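# Atley Two-Arm Garment Cell

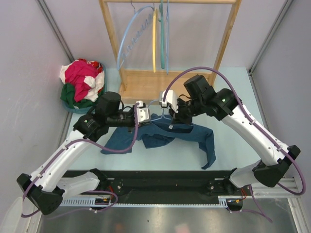
Folding is easy to sell and hanging is what the stockroom needs, Solomiia Kravets wrote under the preview of this unit, and she asked whether the cell could put a garment on a hanger without a person holding the collar open. It can, within the garment classes listed below. Folding is covered by a separate task package.

The Atley is a bench-height cell with two arms, a work surface and a fixed overhead or side camera. It is sold to laundries, garment rental firms and research labs that need repeatable cloth handling at low volume. It is not rated for use beside an open conveyor.

## What the hanging task covers

The cell takes one garment at a time from the work surface. Both arms take part: one controls the hanger, the other controls the cloth. The task ends with the garment on the hanger and the hanger on the rack.

Supported garment classes:

- T-shirts and polo shirts, adult sizes
- Sweatshirts without a zipper
- Light knit sweaters
- Sleeveless tops with a shoulder width of at least one hand span

Not supported in the current release:

- Anything with a hood
- Coats and lined jackets
- Garments that must be buttoned after hanging
- Strapped dresses

Garments may be laid down crumpled. The cell looks for an opening first and for the shoulders second. If it finds no usable opening it lifts the cloth, lets it drop and looks again. After 3 failed looks it stops and raises the attention flag.

## Arms and grippers

The arms are a matched pair with mirrored mounting. Either arm can be replaced on site with the left/right adapter supplied in the service kit. Calibration must be repeated after a swap and takes one operator less than a coffee break.

Gripper tips are a wear item. Inspect them every 300 garments and replace them at 1,000. A worn tip will still hold a hanger but will let thin jersey slip, and the first sign is usually a rise in repeat grasps in the log. Tips are sold in packs of 4.

The gripper cables run outside the arm links in clips. This makes them quick to change. It also means they can touch the cloth during low reaches, so check the slack after every cable change and move both arms through the full reach test before loading a garment.

## Hangers and rack

Plain plastic hangers work best. The hanger profile is taught once and stored, and several profiles can be kept in the same job. Colors may be mixed on one rack. Pale hangers against a pale tabletop are detected less reliably than dark or saturated ones; if you see missed grasps, change the hanger color before you change any settings.

Wire hangers flex too much during insertion. Padded hangers do not fit between the tips.

The rack must stand within the marked reach zone and must not shift when a hanger is placed. Wooden and metal racks are both acceptable. A light rack should be clamped or weighted at the base. The rack position is taught, and any movement after teaching will show up as hangers that land short of the bar.

## Installation

The cell needs a level floor, a single-phase supply and a wired network connection. Plain, light side and back panels are recommended, as patterned backgrounds slow down cloth detection. Keep direct sunlight off the tabletop.

Steps in order:

1. Set the frame down and level it at the front beam.
2. Bolt both arm bases and connect the power leads, left base first.
3. Fit the grippers and clip the cables.
4. Run the arm homing routine with the tabletop clear.
5. Teach the rack, then the hanger, then the drop area.
6. Run the acceptance set with your own garments.

Baldur Kirkegaard handles installation bookings. The lead time is longest in March, when most rental customers change stock.

## Software

The cell runs Flesach, which stores jobs, hanger profiles and logs. Jobs can be written in the web editor or loaded as text files. Flesach keeps joint positions and gripper states for every attempt, including failed ones. Camera recording is off by default and is switched on per job.

Labs that train their own policies can bypass the job layer and command both arms directly. Speed and force limits remain active in that mode and cannot be raised from the client side.

## Known limits

- Inside-out garments are hung inside out. There is no turning step.
- Very stretched necklines can slide off one shoulder during the transfer to the rack.
- Black cloth with dark lining may be read as having no opening.
- Two garments lying on top of each other are treated as one.

The last item is planned for the next release. The others are not scheduled.

## Ordering

| Item | Code |
|---|---|
| Cell, complete, two arms | AT-2 |
| Hanging task package | AT-H |
| Folding task package | AT-F |
| Gripper tips, pack of 4 | AT-T4 |
| Cable and clip set, one arm | AT-C |
| Service kit with adapter | AT-S |

Task packages are licensed per cell. The hanging package includes one acceptance visit. Quotes and sample garment trials are arranged through Oleksandra Zakharchenko at the Wilia sales desk. Send at least 3 garments of each type you plan to run, unwashed samples excluded.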